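October 6, 2019 – Farbridge, bench 2, red arm

Sunday, building quiet, so I did the cable and gripper job that has been on the board since the Laxdal visit. Ketill was in until lunch. Ditte looked over the log by phone.

State at start: arm would run a picking session for a while and then stop with a gripper communication fault. Always cleared by a restart of the gripper node, never by the reset button. Mikkel had written "loose plug?" on the fault sheet and drawn a circle around it. Fault counter on the controller read 16 since the last time anyone zeroed it. I copied the log off before touching anything. It is in the bench 2 folder under Semon, not under Drastoleo, where the old ones are.

Power off, waited for the lights on the controller to go out, tagged the switch. Took the gripper off at the wrist. Four screws, one of them barely finger tight. Pins on the plug looked clean. Wiggled the cable with the meter on it and got nothing at the connector end. Ketill held the arm out at full reach while I worked back along the cable, and there it was, a break that opens only when the wrist is rolled nearly all the way over. The jacket is flattened at that spot. Somebody had put a tie right on the joint, so every roll pulled against it.

Swapped the whole lead for the spare from the Laxdal box. That was the last one. Asger, please order two more, same length as before. The short ones are no good on this arm, they go tight when it reaches over to the far side of the table.

Routing now: one tie above the joint, one below, none on it, with a slack loop between them that you can get a hand through. Rolled the wrist by hand both ways with power off and the loop didn't catch on anything. Please don't add ties to tidy it up.

While the gripper was off:
– cleaned the finger pads with alcohol, left pad is worn at the tip, will last a few more weeks
– wiped dust and sponge crumbs out of the slides
– touch of the thin grease on both slides, wiped off the excess
– put thread lock on the wrist screws, the blue, and tightened them crosswise

Power on at ten past one. Gripper homed first try. Opened and closed it from the pendant until I was bored, no fault. Zeroed the fault counter.

Then the tool offset, since the gripper never goes back on exactly where it was. Touched off on the pin, four approaches. The first set didn't agree with itself and I threw it out. The pin was leaning. Straightened the pin, second set was good. Saved as 1221 and made it the default. The old offset is still there if anyone wants to compare, but don't run with it.

Table height: re-taught the plane at the corners. Back corner by the pedestal is a hair lower than the others, same as in Snædís's notes from spring, so I left the shims alone. Basket position and box position checked against the tape marks. The basket had crept toward the box, pushed it back to where it should be. They are still close together and the gripper has to come up properly before it goes across. I raised the travel height by 6 mm for this. Costs a little time per pick and I don't care.

Ketill's question was whether the release height over the box should change too, now that the offset is new. I think no. The box is stepped and the release point is set from the front tier, the yellow one, which is the lowest of the three. Ran it slow on the beanbag to look at the gap before letting the program go at normal speed.

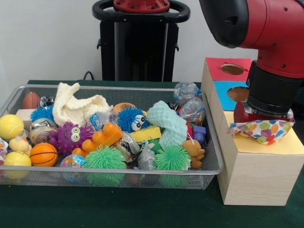

Slow run, beanbag just above the yellow top of the box. Release height unchanged.

Gap is fine by eye. I stopped it there and stepped down by hand to be sure nothing in the gripper touched the wood before the bag did. Nothing did.

After that, normal speed with the full basket, usual mix. Stayed next to it with my hand on the stop for the first part, then did paperwork at the other desk and listened. Log runs to line 3079 with no gripper fault in it. Two missed picks, both on plastic bags, which it has always been poor at and has nothing to do with the cable. One planner timeout on a wrist roll, recovered without help. I'd like Ditte to look at that one. It may be the raised travel height eating into the reach.

Not done:
– left finger pad, no spares in the drawer
– the thin black cable behind the basket still hangs free at the back of the table. Not ours to the gripper, but I want a clip on it before somebody pulls it with a sleeve.
– backup of the controller after the offset change. USB stick is at home. Mikkel, can you do it tomorrow before anyone runs?

Old lead is in the tray with tape around the bad spot. Keep it until Asger has photographed it for the supplier.

Arm parked, power off, tag removed, key in the cabinet. Left at twenty to five.

Added later: Snædís asks that the roll check go on the monthly list. Agreed. Meter on the cable, wrist over to both ends, power off, two people.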